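**Nyitrai Street Tenants' Association**
Minutes, 21 Dec 2024, ground floor common room

Present: 17 members. Apologies received from two. The October minutes were approved with one correction: the boiler invoice was for unit 61, and the earlier draft had it under unit 60.

**1. Shared kitchen**

The new hours started after the last meeting. Evening use is up and the sign-up sheet fills early in the week. Members asked that cutting boards be washed and put back the same night.

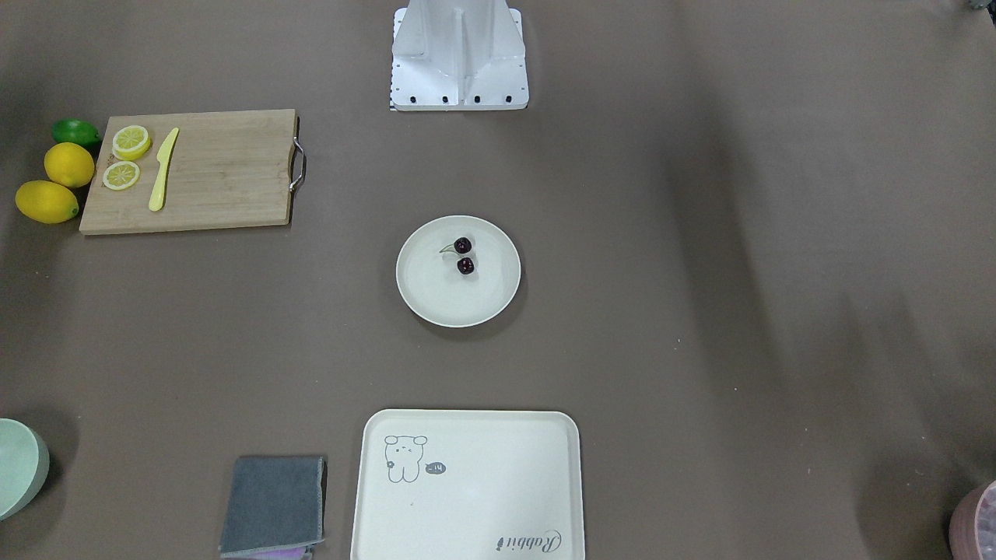 One member replied that the hours were fine but the sheet should go up on Sunday, as people on late shifts never get a slot. Agreed. The sheet will be posted Sundays at noon.

**2. Laundry**

The Flulline service contract ends in the spring. Iria has sent a lower quote, without weekend calls. Held over until a second quote comes in from Plikimen.

**3. Bike room**

Tags go on all bikes next month. Untagged bikes will be moved to the yard after 15 days.

Meeting closed at 8:40 p.m.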